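We use cookies to improve your visit. Accept | Settings

A morning at the Conneely open day
Posted May 17, 2023

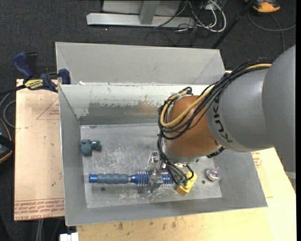 I went to the Conneely open day mainly to see the teaching cell, where people show a robot how to pick things up instead of writing out each movement. The unit is on the Stullell estate, past the tyre place, and parking is poor. Go early.

Lionel Pons took our group round. He runs the teaching side and has been at it since the move in April. The robot is a KUKA arm working over a metal bin, and the things in the bin are ordinary: hand tools and small odds and ends. The floor of the bin is badly scratched. I liked that, as most stands I visit look as if they were unpacked the night before.

There are two ways of teaching it. In the first you take hold of the arm and push it where you want it to go, and the software, called Trovum, records the path. In the second you stand back and steer with a hand controller called the Foltuvance. Lionel prefers the controller for bin work. Pushing the arm by hand is fine for big moves, he told us, but people lean on it and the last few centimetres come out wrong.

So far they have recorded 3,573 picks. Of those, 384 were thrown out, mostly because the person steering stopped halfway to think. A new object gets 100 goes before they let the robot try it alone. Long round handles take more than that. They roll when a finger touches one side first, and they can end up against the wall where the gripper has trouble reaching.

I had three turns. On the first I came down too fast and Lionel stopped me. The second was a clean lift. On the third I closed the gripper too early and had to back off and start again. The controller is lighter than I expected and there is a slight delay, which you get used to.

Questions ran over, so we missed the paint shop. Tea was in the canteen upstairs. The next open day isn't fixed yet, but they take names at the front desk.

Contact | Copyright 2023 | Back to top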